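The Tray Stays Out
Print | E-mail

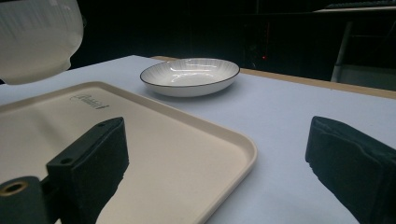 I have been trying to set a nicer table on Friday nights, and by nicer I mean one where I don't get up 5 times because I forgot the salt. Shirley Beaudoin, who used to live across the street from us on McKinnon and now sends me long e-mails about soup, told me years ago to put everything on a tray and carry it over in one trip. Did I listen? I did not. I own a tray now, though, a big cream one with rounded corners and a raised rim, and I'm a little bit in love with it! The rim is the whole point for me (I tilt things when I walk, ask anyone in my family).

The oval bowl with the thin black line on its rim is my other favorite. It's shallow, so forget soup, sorry Shirley, but it's lovely for sliced tomatoes or olives or those little potatoes with too much butter. I keep wanting to buy more dishes to go with it and Jaxon keeps asking where I plan to put them. Fair. We have one decent cabinet in this kitchen and the top shelf of it is all his mother's gravy boats.

Anyway, what I do now. Around four in the afternoon I get the tray out and start dropping things on it whenever I walk by. Salt, pepper, napkins, serving spoons, the good mustard. By dinner it's mostly loaded and I haven't really thought about it. Glasses go over separately after what happened in December, and I'm not going to get into what happened in December.

I've stopped using a tablecloth, too. I had a linen one from Clurimholm that I ironed maybe twice, and then it lived in the dryer. White dishes on a bare white surface look nice to me, kind of calm, and I can wipe it all down in a minute when the kids get up.

Next week I want to try the tray for breakfast, with toast and jam and the butter dish if it fits. If you have a good way to keep toast warm on the way to the table, leave me a comment. Mine is stone cold by the time everybody sits down.

Print | E-mail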